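How to Build a Dated Photo Archive of Magazine Covers

Updated 20 October 2020

This tutorial covers indexing a personal collection of celebrity and fashion magazine covers so that any issue can be found by cover subject, title or month. It assumes the covers are already scanned. The collection used while writing it holds 2,329 covers from 56 titles, stored on one external drive.

What you need

A spreadsheet program, a batch file renamer, and a catalog program that reads embedded keywords. The steps were tested with Plorar as the catalog and Pritumar as the renamer. Other programs will work if they can read a CSV file.

Step 1. Set the file name pattern

Use 4 fields, in this order: title, year, month, edition. Separate the fields with underscores and use hyphens inside a field. Write the month as two digits, so October is 10. Files then sort by date within each title without further work.

Do not put the name of the cover star in the file name. Group covers can carry a dozen names, and some file systems reject long paths. Names belong in the keywords, covered in Step 3.

The date on the cover is the issue date. It is usually later than the on-sale date, sometimes by more than a month. Record the issue date in the file name and, if you know it, the on-sale date in a separate column. Mixing the two is the most common cause of false duplicates.

Step 2. Separate variant covers

Many fashion titles print the same issue with more than one cover. Newsstand and subscriber versions often differ too: the subscriber version tends to have fewer cover lines. Treat each version as its own record and mark the edition field as follows:

news - newsstand
sub - subscriber
v1, v2, v3 - numbered variants with different photos
intl - export edition

If you cannot tell which version you have, enter "unk" and leave it. A wrong edition code is harder to find later than a missing one.

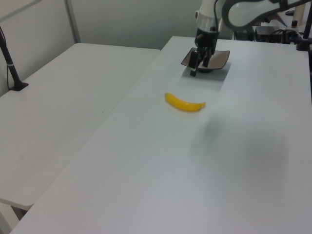
Step 3. Enter the names

Create a sheet called Names with 3 columns: display name, sort name, other names. The display name is the one printed on the cover. The sort name puts the family name first. The third column holds earlier stage names, married names and alternate spellings, separated by semicolons.

People known by a single name go in the sort column unchanged. Duos and bands get one record for the act plus one for each member shown.

Link covers to people with the record number from this sheet and never with typed text. A name change then needs one edit.

Step 4. Import

Export both sheets as CSV with UTF-8 encoding. In Plorar, load Names first, then Covers. If accented letters come out wrong, the file was saved in the wrong encoding - delete the import and export again. Do not correct the letters by hand.

The full import took almost 4 minutes on an older laptop.

Step 5. Check the result

Sort by title and date and look for gaps. A gap may be a missing issue or a combined one, such as July/August. For combined issues, use the first month in the file name and put the full cover date in the notes column.

Back up the spreadsheet and the scans separately.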